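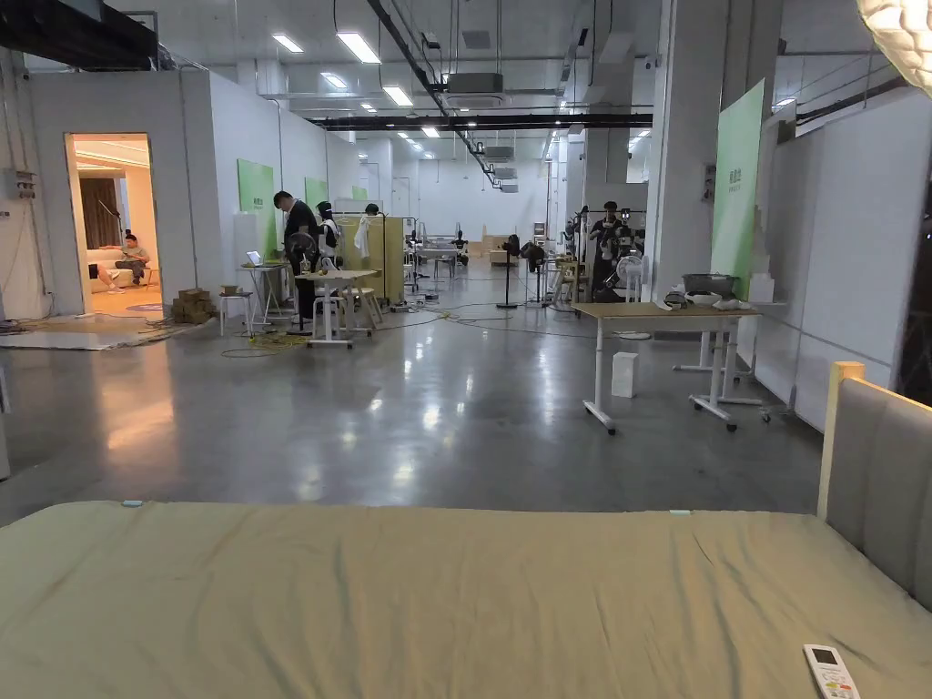 The case for a printed tog scale that means something

Bedding is one of the few household goods sold by a number that most buyers cannot check. The tog is a unit of thermal resistance. One tog equals 0.1 square metre kelvins per watt, and a duvet is rated by placing a sample on a heated plate and measuring how much heat passes through it. The method is sound. My complaint is with what happens to the result once it reaches the packet.

A duvet is tested flat, at rest and new. It is used curved over a body, moved through the night and kept for years. Each of those changes lowers the resistance. Filling shifts away from the high points, stitching lines act as cold bridges, and gaps at the neck and sides let warm air out each time the sleeper turns. None of this is captured by a single figure, and the single figure is what decides the purchase.

I went through the spring catalogues of two suppliers, Lestau and Werneck, and recorded what each states beside the rating. Of 1,047 duvet listings, 317 gave the fill weight in grams per square metre. The rest gave a tog value, a season and an adjective. Without the fill weight a buyer cannot tell whether a rating is reached with a dense filling that will hold its shape or a lofty one that will flatten.

Washing is the larger omission. Polyester fibre relies on crimp to trap air, and crimp is lost through heat and compression. Down recovers better but only if dried fully, and few home machines can do that for a double size. A rating taken after eight washes would be more useful than one taken from the roll. Trendeva already prints a washed figure on its hotel range, beside the new one. The same firm leaves it off the packets sold to households, although the fillings are the same.

The usual objection is cost. A second test does add to it, but the test is done per design and the sum is spread over the whole run. A stronger objection is that two numbers confuse people. I doubt this. Buyers of light bulbs have learned to read lumens and watts together, and buyers of paint manage with coverage and drying time.

I would ask for three lines on the label: resistance when new, resistance after eight washes, and fill weight. The season could then be dropped. A bedroom in June may be colder than another in winter, depending on the walls and the heating, and the word "summer" tells the owner of either room very little.

Contact the editor | © 2022 | Back to top

Related items
Thread count and what it leaves out
Why fitted sheets shrink more in length
Ruangrit latex: notes on density grades
Drying down at home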